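Brustthorpe workshop puts two hand-held grippers side by side

A shared workshop in Brustthorpe has finished the first part of a trial comparing two designs of hand-held gripper, the tools people carry to record picking and placing tasks that a robot arm will later be trained to do. The work is being run by Mendell, a small automation firm, with software from Dumitrescu, which makes controllers for light industrial arms.

The trial began in February and has produced 1,958 recordings so far. Each one covers a single short task done by a person holding one of the grippers. Tasks include moving bottles from a counter to a shelf, folding cloths, putting lids on tubs and sorting cutlery into trays. Recordings that end with a dropped item are kept, but are marked so they can be left out of training.

Mendell wants to know which jaw design gives more usable recordings over a full working session. The first has straight parallel fingers with flat pads. The second has curved fingers and was drawn up last year after complaints that the straight ones slipped on round objects. Both carry a camera on the body and use square printed markers to help the software work out where parts of the tool are.

The firm had done its earlier tests in a small side room with plain walls and fixed lighting. It moved the work into the main hall because arms trained on the side-room recordings did badly when they were tried elsewhere. According to Mendell, one arm that could place a cup on a saucer reliably in the side room missed the saucer altogether when it was set up beside a window.

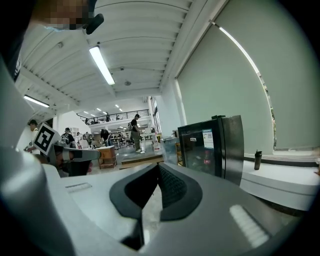 Changing light has been the main difficulty. Daylight from the windows shifts through the afternoon, and glare from overhead tubes can wash out the markers when the tool is tilted back. Dumitrescu has changed its tracking software twice during the trial to cope with this. The current version carries on for a short time using the motion sensor alone if a marker is lost, then picks the marker up again when it comes back into view.

Operators work in sessions of 20 minutes and then swap tools. Early sessions were twice that length, but people reported sore wrists and the number of marked recordings went up towards the end. The curved design is the heavier of the two, and several operators said they noticed this most when reaching across a counter. Mendell has since moved the battery closer to the handle on both tools, which has helped with balance, though the weight is unchanged.

On round and slippery objects the curved fingers have done better. Operators dropped fewer bottles with them and needed fewer second attempts at picking up jars. On thin, flat objects the straight fingers are ahead. Cutlery was the clearest case, and some operators asked to use the straight tool for all of the sorting work. Mendell did not grant this, as it wanted the same tasks done with both.

Cloths gave mixed results. The curved tool was good at pinching up a corner but tended to hold on to the fabric when the jaws opened, so that the fold was pulled out of line. A smoother pad material has been ordered and will be tried in the next part of the work.

The recordings are also being checked on a real arm. Brivus, which supplies the arm, has fitted it with copies of both sets of fingers so that the robot's hand matches the tool used by the operator. Changing from one to the other takes a few minutes and the arm has to be calibrated again each time. Brivus says it is working on a quick-change plate but has not given a date for it.

For this check, 400 recordings were picked from each tool and used to train the arm on the bottle task only. The arm managed the task with both sets of fingers. With the curved set it was steadier at the moment of lifting, while with the straight set it sometimes turned the bottle slightly in its grasp and put it down at an angle. Mendell described the difference as small and said it would not choose a design on the strength of one task.

The controller has caused fewer problems than expected. An earlier version paused for a moment between closing the fingers and starting the lift, which made the arm look hesitant and slowed each run. The pause was traced to a safety check that was being done more often than it needed to be. It has been corrected, and the same fix has been sent to other users of the controller.

The hall is shared with other users, and recording goes on during normal opening hours. Faces are blurred before any footage is passed to the firms, and notices at the entrance explain what is being collected and how to have a recording removed. Requests can be made at the front desk or by email.

The second part of the trial will add tasks that need two hands, such as opening a screw-top jar and holding a bag open while it is filled. Operators will carry a gripper in each hand. Mendell expects this to be slower, and is allowing extra time for practice before any recordings are kept.

A version with swappable fingers is also being drawn up, which would let an operator use the curved shape for bottles and the straight shape for cutlery without putting the tool down for long. It will be tested first for wear, as the clip that holds the fingers on an early sample worked loose after repeated use.

Mendell plans to publish its comparison of the two tools when the two-handed sessions are complete. The drawings for the straight fingers will be released at the same time. No decision has been made on whether to release those for the curved set.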